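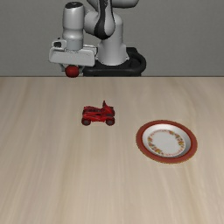 2024년 6월 14일

드디어 매실청을 담갔다! 해마다 담가야지 담가야지 하다가 초록 매실이 노랗게 익어서 시장에서 사라지는 걸 보고서야 아 올해도 틀렸네, 했는데 올해는 진짜로 했다. 허리가 아파서 지금 엎드려서 쓰는 중이다. 손끝에서 아직도 매실 냄새가 난다. 비누로 세 번은 씻었는데도 난다. 싫지는 않다.

시작은 사실 지난 1월이었다. 체해서 밤새 끙끙 앓던 날, 찬장 구석에서 엄마가 예전에 주신 매실청 병을 찾아냈는데 딱 한 숟갈 남아 있었다. 병을 거꾸로 세워놓고 한참을 기다려서 겨우 물에 타 마셨다. 그게 약이 된 건지 그냥 나을 때가 된 건지는 모르겠는데 아무튼 마시고 나서 잤다. 자면서 생각했다. 올해는 내가 담근다. 그리고 보통 그런 결심은 봄이 오기 전에 까먹는데, 빈 병을 안 버리고 싱크대 옆에 그대로 세워둔 게 신의 한 수였다. 설거지할 때마다 쳐다보게 되니까.

매실은 원래 인터넷으로 시키려고 했다. Ankrah라고, 친구가 과일은 거기가 괜찮다고 해서 들어가 봤더니 10킬로 상자밖에 없는 거다. 혼자 사는 집에 매실 10킬로라니. 그래서 버스 타고 시장에 갔다. 5킬로만 사자고 마음먹고 갔고 진짜로 5킬로만 샀다 (이건 좀 칭찬받아야 한다. 옆에서 마늘이랑 오이지용 오이가 계속 불렀다). 할머니가 덤으로 한 줌 더 얹어주시면서 씨알 고른 걸로만 담았다고 하시는데, 집에 와서 쏟아보니 고르기는커녕 큰 건 살구만 하고 작은 건 구슬만 했다. 그래도 향은 정말 좋았다. 버스 안에서 무릎에 올려놓고 오는데 봉지 틈으로 풋내랑 단내가 같이 올라와서, 옆자리 아주머니가 어디서 샀냐고 물어보셨다. 위치 설명하다가 한 정거장 지나쳤다.

무거운 걸 들고 한 정거장을 도로 걸어왔다. 오는 길에 설탕도 사야 해서 결국 양손이 다 찼다. 설탕은 매실이랑 일대일로 하라는 사람이 있고, 줄여도 된다는 사람이 있고, 올리고당을 섞으라는 사람도 있어서 며칠을 검색만 했다. 검색하다 보면 나중에는 다들 싸우고 있다. 나는 겁이 많아서 그냥 일대일로 갔다. 처음인데 곰팡이 피면 너무 슬플 것 같아서. 대신 하얀 설탕으로 할지 갈색으로 할지는 내 마음대로 했다. 하얀 설탕! 색이 맑게 나오는 게 좋다.

씻는 건 재미있었다. 큰 대야가 없어서 김장할 때 쓰는 것도 아닌 그냥 빨래용으로 사둔 새 대야를 꺼냈다. 물 받아서 살살 굴리면 매실들이 동동 떠오르는데 솜털 때문에 표면에 은색 공기막 같은 게 생긴다. 이게 예뻐서 한참 들여다봤다. 초록색 알에 은박을 입혀놓은 것 같다. 세 번 헹구고, 식초 탄 물에 잠깐 담갔다가 또 헹구고.

문제는 꼭지였다. 꼭지를 안 따면 쓴맛이 난다길래 이쑤시개로 하나하나 땄다. 처음 한 줌은 재미있다. 톡, 하고 빠지는 느낌이 좋아서 이거 나 평생 할 수 있겠는데 싶다. 두 줌째부터 말이 없어진다. 라디오를 틀어놨는데 무슨 노래가 나왔는지 하나도 기억이 안 난다. 중간에 이쑤시개가 부러지고, 꼭지 하나가 튀어서 어디로 갔는지 모르겠고 (아까 양말 바닥에 뭐가 박혀서 보니까 그거였다). 세상 모든 엄마들이 이걸 매년 하고 있었다고 생각하니까 갑자기 숙연해졌다. 엄마는 이걸 한 포대씩 하셨다. 나는 옆에서 텔레비전 보다가 몇 개 도와주고 생색을 냈던 것 같다. 죄송합니다.

다 딴 다음에는 마른 수건 깔고 널었다. 거실 바닥이 온통 매실이라 화장실 갈 때 벽에 붙어서 게걸음으로 다녔다. 선풍기도 틀어주고. 물기가 남으면 안 된다고 해서 키친타월로 또 하나씩 닦았는데, 이쯤 되니까 매실 얼굴을 다 외울 지경이었다. 볼이 발그레한 애가 하나 있어서 그건 맨 위에 넣어주기로 했다.

유리병은 Rendetti라는 데 것을 샀다. 동네 그릇 가게가 문 닫는다고 정리를 하길래 들어갔다가, 제일 큰 병에 3000원이라고 적혀 있어서 잘못 본 줄 알았다. 뚜껑에 흠집이 있어서 싸게 준다고 하셨다. 흠집이야 뭐, 내 냄비들을 생각하면 새것이나 다름없다. 두 개를 집어 왔다. 그런데 그 그릇 가게 없어지는 건 좀 아쉽다. 이사 와서 처음으로 밥그릇 산 데가 거기였는데. 주인아저씨가 신문지로 병을 싸주시는데 너무 꼼꼼하게 싸주셔서 집에 와서 벗기는 데 한참 걸렸다. 그 자리에 뭐가 들어오냐고 여쭤봤더니 Metero라는 카페가 들어온다고 하셨다. 우리 골목에 카페가 또 생긴다. 이제 커피는 그만 마셔도 될 것 같은데 그래도 생기면 나는 가겠지.

병 소독이 또 일이었다. 냄비에 거꾸로 세워서 찬물부터 끓여야 한다는데 병이 커서 냄비에 안 들어간다. 결국 주둥이만 겨우 걸쳐놓고 김을 쐬었는데 병이 들썩들썩하면서 소리를 내서 부엌 입구에 서서 지켜봤다. 깨지면 도망가려고. 다행히 안 깨졌고, 혹시 몰라서 소주로 안쪽을 한 번 더 닦았다. 대낮에 부엌에서 소주 냄새 풍기고 있는데 택배가 와서 문 열어드리기가 좀 민망했다.

그다음은 제일 신나는 부분! 매실 한 층, 설탕 한 층. 설탕이 매실 사이로 사르르 흘러 내려가는 소리가 너무 좋다. 눈 오는 소리가 나면 그런 소리일 것 같다. 첫 번째 병은 욕심내서 꽉 채웠다가 설탕 덮을 자리가 없어서 도로 퍼냈고, 두 번째 병은 요령이 생겨서 예쁘게 됐다. 볼 발그레한 애는 두 번째 병 맨 위에 앉혀놓고 설탕을 이불처럼 덮어줬다. 설탕은 바닥에도 많이 흘렸다. 걸레질을 했는데도 아직 발바닥이 쩍쩍 붙는다. 내일 개미가 오면 내 탓이다.

뚜껑에는 종이테이프로 날짜를 적어 붙였다. 글씨가 삐뚤어져서 다시 쓸까 하다가 말았다. 백일 뒤에 건지면 된다는데 손가락으로 달력을 짚어보니 추석 지나서다. 까마득하다. 나는 택배도 하루 늦으면 조회를 스무 번 하는 사람인데. 벌써 부엌에 물 마시러 갈 때마다 병을 들여다본다. 아직 아무 일도 없다. 설탕이 그대로 하얗게 쌓여 있다. 당연하지, 오늘 담갔으니까.

엄마한테 사진을 보냈더니 답장이 바로 왔다. 매실 물기는 잘 닦았냐, 설탕은 얼마 넣었냐, 뚜껑은 꽉 닫지 말아라, 가스 찬다, 그리고 며칠 있다가 한 번씩 저어줘라. 뚜껑 꽉 닫아놨었는데 얼른 가서 살짝 풀었다. 그러고 나서 한참 있다가 하나가 더 왔는데 "맛있겠다" 였다. 괜히 기분이 좋아서 두 번째 병은 엄마 드려야겠다고 생각했다. 예쁘게 된 쪽이니까. 말은 아직 안 했다. 추석 지나서 짠 하고 들고 갈 거다.

저녁은 하기 싫어서 Ralero에서 김밥 두 줄 사다 먹었다. 요즘 우엉이 전보다 적어진 것 같은데 기분 탓인가. 단무지는 그대로다. 먹으면서 시계를 보니까 9시 53분이었다. 점심 먹고 바로 시작했는데 하루가 통째로 매실이었다. 그래도 누워서 휴대폰만 보다 끝난 휴일보다는 훨씬 낫지 않나. 몸은 이쪽이 백 배 힘들지만.

남은 매실이 조금 있다. 병에 다 안 들어간 것들. 장아찌를 해볼까 싶은데, 씨를 빼야 한다는 대목에서 일단 창을 닫았다. 방망이로 하나씩 때려서 쪼개면 된다는데 밤에 그러면 아랫집에서 올라오실 것 같다. 냉장고 야채칸에 넣어뒀다. 내일 생각하자. 아 그리고 이쑤시개 다 썼다. 사야 함. 키친타월도.

방금 또 보고 왔는데 첫 번째 병 설탕이 손가락 한 마디쯤 내려앉은 것 같다! 아까 선을 그어놓을걸. 매직 찾아서 표시해놓고 자야겠다.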